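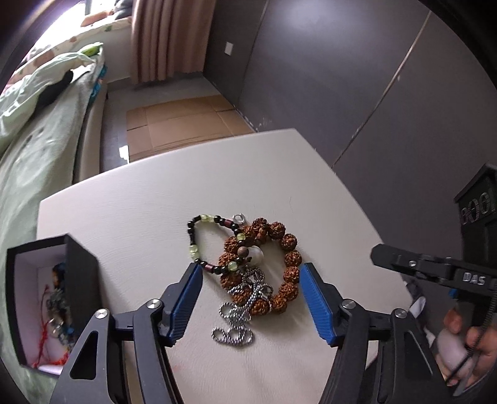 Bead bracelets, including a rudraksha bracelet and a black bracelet with yellow-green beads, on a white tabletop.

Rokonero Elastic Bead Cord, Clear, 0.8 mm

Item group: Stringing materials
Sold by: Skiscombe Bead and Findings
Maker: Rokonero
Spool length: 45 m
Last revised: 06/03/2026

Product overview

Rokonero Elastic Bead Cord is a single-strand polyurethane cord for stretch bracelets, anklets and light necklaces strung without a clasp. The cord is round in section and has no fabric cover. It can be threaded without a needle through most glass, seed, wood and stone beads with a hole of 1 mm or larger. For two passes through the same bead, the hole should be at least 1.8 mm.

The 0.8 mm size is the general-purpose size in the range. It suits beads from 6 mm to 12 mm in diameter. For seed beads and small spacers, order the 0.5 mm size. For large or heavy stone beads, order the 1.0 mm size or use the 0.8 mm size doubled.

Specifications

Material: polyurethane
Color: clear
Nominal diameter: 0.8 mm
Diameter tolerance: plus or minus 0.05 mm
Length per spool: 45 m
Spool: plastic, center hole 8 mm
Case quantity: 28 spools
Storage: dry, out of direct sunlight, below 86 °F

Diameter is measured on relaxed cord. Stretched cord measures less. Do not gauge cord that is still under winding tension on the spool; cut a length and let it rest flat for an hour.

Pre-stretching

New cord must be pre-stretched before stringing. Cut the working length, hold it at both ends and pull slowly until resistance rises. Hold for ten seconds, release, and repeat twice. Cord that has not been pre-stretched will lengthen in wear and gaps will open between the beads.

Working length for a single-strand bracelet is the finished inside length plus 6 in. For a doubled strand, multiply the finished inside length by two and add 8 in.

Knotting

Use a surgeon's knot. Draw it down with even tension on both tails, then stretch the bracelet gently to seat the knot. Tie a second surgeon's knot on top of the first. Trim the tails to 1/8 in and pull the knot into the nearest bead with a large hole. An overhand knot or a plain square knot will slip in this cord.

Glue is optional. If it is used, apply one small drop of flexible jewelry cement to the knot and leave it for the full cure time given by the glue maker. Instant glues of the cyanoacrylate type make polyurethane brittle at the knot and should not be used.

Bead hole condition

Rough holes are the main cause of early cord failure. Drilled stone, shell, bone and natural seed beads often have a sharp rim. Dress the rim with a hand bead reamer before stringing and clear out the dust. Metal spacers should be checked for burrs on both faces. Glass beads with chipped holes should be set aside.

The cord is clear and will show inside transparent beads. If this is not wanted, use the black version with dark transparent beads or the white version with pale ones.

Limits of use

Not suitable for items made for children under three. Not suitable for pendants that hang from a single point, or for any piece that must carry a constant load. Keep away from hairspray, perfume, sunscreen and chlorinated water. Bracelets should be rolled on and off over the hand, and stored flat. Restring once the cord turns yellow, cloudy or slack.

Related items

Rokonero Elastic Bead Cord, Clear, 0.5 mm
Rokonero Elastic Bead Cord, Clear, 1.0 mm
Rokonero Elastic Bead Cord, Black, 0.8 mm
Rokonero Elastic Bead Cord, White, 0.8 mm
Paulík hand bead reamer, three tips
Paulík flush cutter, fine

The Paulík reamer is supplied with straight, tapered and flat-edging tips. Use it wet on stone and glass.

Ordering and shipping

Single spools ship from the Britham warehouse. Full cases ship from the same address on a separate order line. Spools from different production lots can vary slightly in stretch; where a matched set is needed, ask for one lot in the order notes. The lot number is printed on the end label of each spool.

The larger 100 m spool was withdrawn in August and has no direct replacement. Open orders for it have been converted to 45 m spools at the same price per meter.

Unopened spools can be returned within 28 days. Cut or opened spools cannot be returned unless faulty. When reporting a fault, include the lot number and a sample of unused cord at least 12 in long.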